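Floor lines, and a few other things we've tightened up

I've been banging on about our Pliveck bench rules since March, so you'll be thrilled to hear version 8 is finally done! It's shorter than the last one (you're welcome), and most of the changes came straight from your grumbles at the Monday catch-up.
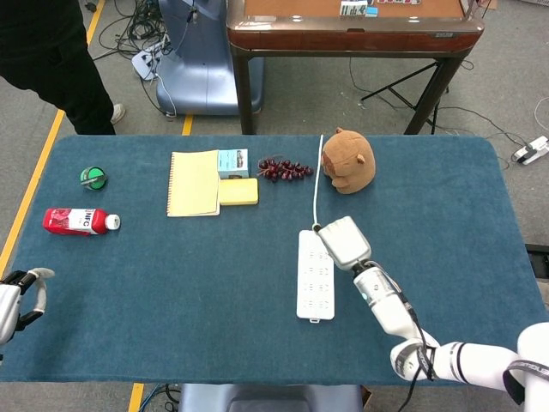 The big change is to the cable rule. Any lead on the bench now counts as part of the task, so it goes on the setup sheet before the arms are enabled, same as the props do. A power strip lying on the cloth with its cable running off the back, right under a gripper, gets its own line on the sheet, and I'd like it unplugged at the far end unless the task needs it live. Arm speed stays capped at 50 per cent for anything with a cord. Visitors wait behind the yellow line, please, and that includes me when I wander in with my coffee.

Sheets are in the Medeck folder, form 2212.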